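Manutenção da bancada de pinças manuais

13 de julho de 2020
Por Sota Maruyama

A bancada voltou a funcionar depois de três dias parada e aproveito para anotar o que fiz. Da última vez, em abril, não escrevi nada e perdi uma tarde a redescobrir a ordem em que se apertam os parafusos das placas.

O problema era simples de descrever. A pinça esquerda fechava, mas o valor de abertura registado não voltava a zero. Começou por ficar uns décimos acima e no fim da semana já estava em 6 mm com os dedos encostados. Nas gravações isso aparece como uma faca que nunca chega a ser agarrada, e o Tanerow, o programa que usamos para rever os episódios, rejeita tudo o que não tenha contacto. De 876 episódios, 177 foram recusados por essa razão. Só reparei quando vi que quase todos eram da mão esquerda.

Primeiro suspeitei do cabo. Troquei o da esquerda com o da direita e o desvio ficou na esquerda, portanto o cabo estava bom. Depois troquei a entrada no computador, com o mesmo resultado. Restava a própria pinça.

Para abrir, tira-se a placa triangular de cima, depois a tampa lateral, e só então se chega ao codificador. Convém soltar o cabo antes da placa, o que não fiz em abril e me custou um conector. A roda do codificador é presa ao eixo por um parafuso sem cabeça, e esse parafuso tinha folga suficiente para a roda escorregar um pouco em cada fecho mais forte. Limpei o eixo com álcool, pus uma gota de trava-roscas média e apertei. O manual da Piltholm manda deixar curar de um dia para o outro. Deixei.

Abri também a direita. Estava apertada, mas levou a mesma gota. Os dedos dessa já têm a borracha gasta na ponta e vão aguentar mais umas semanas, não muitas. Encomendei dois pares à Grikbridge, que entrega mais devagar do que a Piltholm mas vende os dedos sem obrigar a comprar o conjunto inteiro.

Antes de montar as placas de novo, passei um calibre pelas faces de apoio. Se ficar rebarba ou cola seca entre a placa e o corpo, a placa assenta torta e a orientação sai errada por um ângulo pequeno e constante, que é dos erros mais chatos de encontrar depois. Os parafusos apertam-se em cruz, primeiro todos à mão, depois todos com a chave. Escrevo isto para mim.

A calibração do zero faz-se com os dedos fechados e sem nada no meio. Parece óbvio. Fiz a primeira com um fio de cola preso na ponta de um dedo e tive de repetir. Para a abertura máxima uso um bloco de 100 mm que veio da oficina da Ichikawa, retificado, e não a régua que anda na gaveta. Três leituras de cada lado. Se a terceira não bater com a primeira, volto a abrir a pinça.

Da mesa propriamente dita havia pouco a fazer. A placa de espuma branca que cobre o tampo tinha deslizado alguns milímetros e voltei a encostá-la, deixando à vista a faixa de madeira do lado de lá, que me serve de referência. Reapertei os perfis de alumínio. Os cabos no chão continuam como estavam, um monte preto e branco que toda a gente diz que vai arrumar, eu incluído.

Para o ensaio escolhi a tarefa que mais falhava: a faca no tabuleiro. É um bom teste porque o cabo é fino, o metal é liso e a borda levantada do tabuleiro obriga a entrar com a pinça inclinada. Se o fecho estiver mal medido, vê-se logo no gráfico. Quem segura as pinças tem de pegar no punho por baixo e deixar a placa de cima livre, sem a manga à frente. Trabalhamos de antebraço descoberto por isso mesmo.

A ordem que sigo agora, e que colei na parede:

Ligar as duas pinças e esperar que o registo estabilize.
Fechar os dedos em vazio e ler o zero.
Pôr o prato na borda do tapete e a faca no tabuleiro.
Gravar um episódio curto com cada mão.
Abrir o gráfico de abertura antes de gravar mais seja o que for.

O zero da esquerda ficou dentro da tolerância e a curva de fecho tem outra vez um patamar limpo. A direita não mudou. Falta ver se o parafuso aguenta uma semana de uso normal, e para isso vou ler o zero de manhã e à noite e apontar no caderno. Os episódios recusados não se recuperam todos. Nos que têm desvio constante dá para subtrair o valor, mas naqueles em que a roda escorregou a meio prefiro gravar de novo.

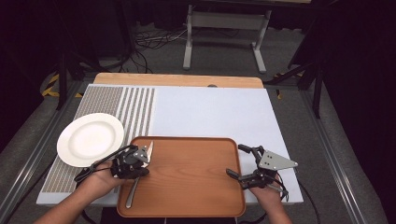
Tempo de leitura: 4 minutos

Se alguém usar a mesma pinça da Piltholm com outro trava-roscas, diga nos comentários qual. O médio segura bem, mas tenho dúvidas sobre como vai sair quando for preciso desmontar.

Comentários

Nuno R.
Usamos o fraco e marcamos o parafuso com um traço de tinta. Quando o traço desalinha, aperta-se. Nunca precisei de aquecer nada para desmontar.

Sota Maruyama
Obrigado, o traço de tinta vou copiar já.

Lurdes
O desvio na esquerda também crescia ao longo do dia ou só de um dia para o outro?

Sota Maruyama
Crescia com o uso. Com a pinça pousada durante a noite, o valor da manhã era igual ao da noite anterior.

bancada_2
Os dedos da Grikbridge são um pouco mais grossos do que os originais. Refaz o zero quando os montares.

Última atualização: abril de 2021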